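Clearing a Crowded Desk
Posted by Tarun Sengar, Fri 28 April

Set aside half an hour. Start with the drinks. Throw out used paper cups and give every bottle you plan to keep one fixed spot.

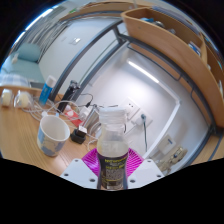

Next, unplug any charging cables you don't use daily. Coil each one and tie it. Leave two out at most.

Put lotions and pump bottles together on a tray at the back. Figurines can stay, but keep three or fewer. Last, set a coaster within easy reach and use it for whatever you're drinking.
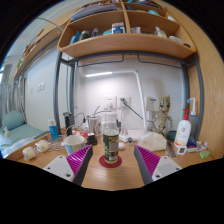

Bottle on a red coaster, with the cables still to do.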